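Section 3: Sealing Natural Stone and Grout

Your Vamomar kit contains one bottle of sealer, two applicator pads and a folded warranty card that will outlive us all. Read this section before you open the bottle. The smell is a poor time to begin reading.

Before you start

Stone drinks. Grout drinks more. The sealer fills the small pores that would otherwise fill with coffee, shampoo or the bolognese. It does not make the wall shiny, and it will not repair a crack, however much of it you pour in.

CAUTION: Never use vinegar, lemon juice or any bathroom spray that promises to dissolve limescale. Marble is close enough to limescale that the spray can't tell the difference.

1. Let new grout cure for 14 days. Fast-setting grout also gets 14 days, whatever the bag says about itself.

2. Wash the wall with a neutral cleaner and plain water. Dry it with a towel, then leave it overnight.

3. Put a drop of water on a tile low down and out of sight. If it soaks in and leaves a dark spot, the tile is ready for sealer. If it beads, the tile is already sealed and you may go and do something else with your Monday.

4. Mask any painted panels, trim and metal fittings next to the stone. Dried sealer comes off paint along with the paint. 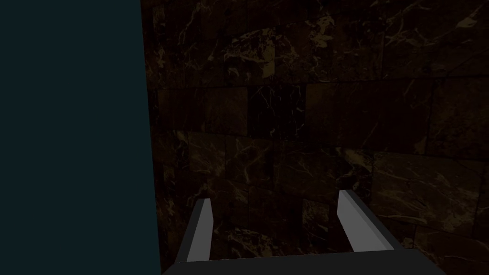

Dark veined marble shows every streak you leave on it, and one owner in Arunstead wrote to us that the haze on her black tiles only appeared once the evening lights came on, by which time the bottle was empty and the pads were in the trash. Check your work under a lamp held close to the wall while the sealer is still workable.

5. Wet the pad until it is damp but not dripping. Work from the bottom row upward in small patches, going over the joints as well as the tile faces.

6. Wait 3 minutes. Buff off everything left on the surface with a clean cotton cloth.

7. Apply a second coat after 60 minutes.

NOTE: If haze has already dried on, dampen a cloth with fresh sealer, rub the spot and buff again. For polished stone you can also use a Sturkov 3000 grit hand pad, with light pressure and more patience than you planned on.

8. Keep the wall dry overnight. Baths are permitted elsewhere.

Replacement applicator pads are listed in Section 5 under Kumarasinghe, part of the same kit despite the different label.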